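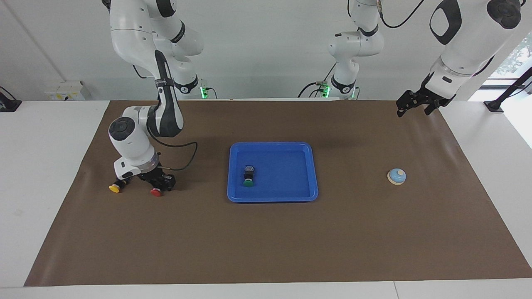 How far apart should two push buttons be?

Far enough that you can hit one with the side of your fist and miss the other.

# Press Here: speaker notes, Skurness, January 2026

Leave the first slide up while people find seats. Start when the coffee queue has given up.

**Opening**

- Say hello. I've spent eleven years fitting buttons to things, mostly counters, and my mother still tells people I'm in computers.
- Ask who pressed a button on the way in. All the hands should go up, as the lift is the only way to this floor.
- Ask what colour it was. Wait. Enjoy the silence.

**Colour (slide still up)**

- Yellow and red, side by side on the brown mat. Good strong colours, and you'd know them apart from across the room. Now imagine reaching for one while talking to a customer about a refund.
- Colour helps the person who is looking. Most pressing is done by people who are looking at something else.
- Red means stop, except on a doorbell, a games console, a lift alarm and the Gretik ticket machine, where it means "print another one". Pause for anyone who has met the Gretik ticket machine.
- Green cap in the blue tray: point out the raised rim. A hand coming in from the side has to climb over that first. I'd put a rim round half the buttons I've ever fitted.

**The bell shape**

- Light blue dome, little knob on top. Every person in this room knows what to do with that, and they learned it at a hotel desk or from a cartoon.
- Shape does the work of a label. Compare with Plernetti's reception desk, where a flat grey disc needed four labels, one of them laminated, one of them rude.
- Don't do the bell impression. It went badly in April.

**The Bite story (keep it short this time)**

- Bite is a sandwich counter. Two buttons by the till: one called the kitchen, the other opened the side door. Same size, a thumb's width between them.
- Piret Laur kept a tally by hand, on the backs of order slips, and typed it up at home. Total presses: 2,063. Wrong button: 152.
- So the side door kept swinging open for no one, and the kitchen kept leaning out to ask what was wanted. In winter.
- The owner's fix was a sign saying PLEASE THINK. Wrong presses went up.
- Our fix was to move the door button to the other side of the till. It took an afternoon and some filler. I invoiced for the afternoon. The filler was a gift.

**Trying it at home**

- Get a mat, a tray and a few buttons you don't mind losing. Lay them out. Move one. Press them with your eyes shut, then with a mug in your hand.
- Leave the tray mostly empty. People fill trays. Resist.
- Try gloves if the job has gloves. Skip if running late.
- Don't buy in bulk before you've tested. I have 3,000 orange caps in a garage and would like to speak to anyone who hasn't.

**Questions**

- Someone will ask about touchscreens. Say "they're very flat" and move on.
- Someone will ask if a louder click is better. Depends who sits next to it.
- If there are none, ask Piret to read out slip 3, the one with the mustard on it.

Take the clicker back to the front desk. The forward button sticks, so press it low and to the left.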